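Zaltholm Manipulation Lab
Tabletop Cell 2: Pre-Run Inspection Checklist, with Comments
Revision of July 2021
Prepared by: Ladan Taheri
Applies to: kitchen rearrangement trials, Skirnitz method and baseline

Complete Sections A to E before the first trial of a session. Section F is completed at the end. Mark each line OK, FAIL or N/A. A FAIL in Section A or B stops the session. A FAIL elsewhere is noted in the log and the trial series is flagged.

SECTION A. EMERGENCY STOP AND POWER

A1. Operator stop button releases motor power within one press. ___
A2. Second stop button, at the door side, tested separately. ___
A3. Controller shows no stored fault after reset. ___
A4. Arm holds position with brakes on, no drift over one minute. ___
A5. Power cables clear of the full swing of the arm. ___

Comment on A2: In February the second button was tested only in series with the first, so a broken contact in it went unnoticed. Release the first button fully and reset before pressing the second.

Comment on A4: Check drift at the joint readout. Watching the gripper is not sensitive enough at this payload.

SECTION B. BASE, RAIL AND MOUNTING

B1. Rail bolts at marked torque, paint lines unbroken. ___
B2. End stops present at both ends of travel. ___
B3. Table does not rock under hand pressure at any corner. ___
B4. Joint speed limit loaded from the cell file, not from the user file. ___
B5. Keep-out volume loaded and shown in the viewer. ___

Comment on B5: The keep-out volume was drawn for the bare table. Any object taller than the bowls has to be added by hand. The planner used in the Skirnitz method reads the added boxes directly. The baseline planner reads them only after a restart, and two early baseline series were thrown out for this reason.

SECTION C. OVERHEAD CAMERA AND CALIBRATION

C1. Camera bracket tight, no movement when tapped. ___
C2. Calibration board reprojection error within the posted limit. ___
C3. Exposure locked. White surface not saturated. ___
C4. Room lights on, blinds closed. ___
C5. Timestamp offset between camera and controller recorded. ___

Comment on C3: With auto exposure on, the gain changes each time the arm crosses the white surface. The segmentation model then merges light-colored objects with the table. Lock exposure with the arm parked.

SECTION D. OBJECT LAYOUT

D1. All objects on the session list present. ___
D2. No cracked or split objects. ___
D3. Layout matches the seed sheet within tolerance. ___
D4. Contact and overlap pairs entered in the log. ___
D5. Objects past the table edge entered in the log. ___

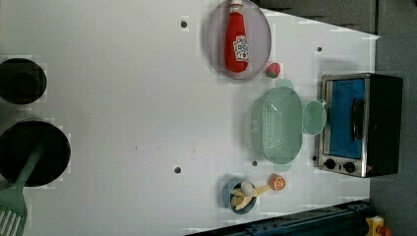 The Skirnitz method orders the moves before it plans any grasp. It builds a support and contact graph from one overhead view, removes objects that have nothing resting on them, and replans after each removal. The checklist needs D4 because the graph is scored against what the inspector writes down. For a start layout of this kind the entries are: ketchup bottle on plate, spatula across frying pan, banana pieces in blue bowl, green lid or small plate touching colander. The last one is a contact pair and not a support pair, and the two must not be entered under the same code. The toaster oven goes under D5 as partly over the edge. It is treated as fixed in planning and is never a grasp target.

Comment on D3: The tolerance applies to the object center. Orientation is checked for long objects only (bottle, spatula). Round objects are exempt.

Comment on D4, matching colors: Two touching objects of similar color are the most common cause of a missing edge in the graph. In the current data set of 258 layouts, the graph was wrong in 17, and most of the wrong ones contained such a pair. Do not separate the objects to help the model. Log the pair and leave it.

Comment on D5: Push down lightly on the overhanging side. If the object tips, move it inward and issue a new seed sheet.

SECTION E. GRIPPER AND FIRST MOTION

E1. Finger pads clean, no lifted corners. ___
E2. Grip force set to the low profile. ___
E3. Open and close cycle completed with no object. ___
E4. Slow approach to the test point, height error recorded. ___
E5. Nobody inside the floor line when motion is enabled. ___

Comment on E1: Pads are the Aubert type, soft grade. Replace after 200 grasps or at the first visible tear.

Comment on E4: The surface has small screw holes. Pick a test point away from them, or the touch reading can come out low.

SECTION F. END OF SESSION

F1. Arm parked and motor power off. ___
F2. Log copied to the Tirkico server and file size checked. ___
F3. Failed grasps sorted by cause: perception, planning, slip. ___
F4. Objects returned to the bin. ___
F5. Open FAIL items carried to the next sheet. ___

Comment on F3: A dropped object counts as slip only if the planned grasp was reached. If the gripper closed off target, enter perception. In the last baseline series 73 failures were first entered as slip, and more than half were moved to perception on review. The Skirnitz series was sorted again under the same rule, so the two tables can be compared.

Open items: D3 tolerance for the spatula is still under review. C5 offset to be recorded automatically once the new driver is installed.

Inspector: ____________ Session no.: ____________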